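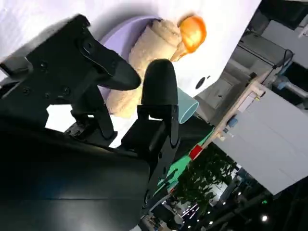
The woman who runs Dumitrescu, a secondhand tableware shop in Driltby, has been selling plates for eight years and says she still eats most of her own meals off the same one.

"It's lavender and it's round," she said. "I didn't choose it. It was left over from a set somebody brought in, and I took it home."

The shop is one long room on Zikley Street, with over 800 plates on the shelves. Most people come in to replace something broken. She would like more of them to come in for one plate they want to use.

"Folks think they need a set," she said. "They live alone, or there's two of them, and they buy for 12 and keep it in a cabinet. Buy one plate. See how it looks with food on it."

Color is what customers ask about most. She tells them to start with the table. On a white one, she said, nearly any color will show up, and a pale purple or a light teal does fine without a tablecloth. On dark wood she goes lighter.

She doesn't care much about matching. A teal mug can sit next to a lavender plate, and a small striped pumpkin can stay out with them as long as it's short enough to see over. She has no rule against plastic either.

"A plastic mug is fine. My sister's kids have dropped one down the porch steps I don't know how many times. You want the handle big enough for your fingers, that's all I look at."

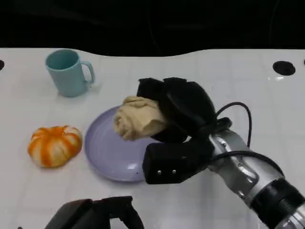 Napkins are another matter. She likes cloth, in tan or some other plain color, and she doesn't iron it.

"People fold them into fans," she said. "Then they sit down and they don't want to touch it. Put it on the plate however it lands. It's going in your lap."

Tile tabletops come through the shop now and then. She sold one in June to a couple from Feditz, and told them what she tells everyone - wipe the grout lines the same day, and lift plates instead of sliding them. Crumbs collect in the lines, and a plate with a rough foot will scratch the glaze.

Prices start at 30 cents for a saucer. Chipped pieces go in a box by the door and are free. She said some of them end up under flowerpots, and one customer takes them for mosaic work.

Asked what she is short of at the moment, she said bowls.

"Always bowls. I get plates by the crate. Everybody hangs on to their bowls."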